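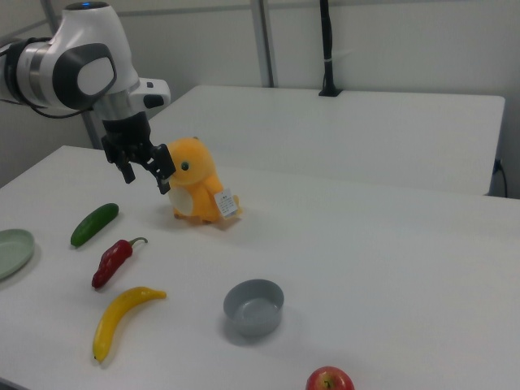 To: Salgado Library Consortium members
From: Zulmira Moreira, Electronic Resources
Date: December 21, 2018
Subject: Re: Jarnholm journal archive, access after renewal

Dear colleagues,

The renewal with Jarnholm has been signed. Member libraries keep access to all 854 titles in the archive, including the back issues from 2000 onward. The limit on simultaneous users rises from 140 to 200. Please send your current IP ranges to this office before the holiday closing. Libraries that use a proxy server should list its address separately.

The Flikutport library wrote:

> Our October usage report shows a number of turnaways in the
> archive. Will the user limit change under the new agreement?
> We would also like to know whether interlibrary loan of
> articles is still allowed.

Interlibrary loan remains permitted under the same terms. Hetudholm will receive a separate notice about its branch accounts.

Sincerely,
Zulmira Moreira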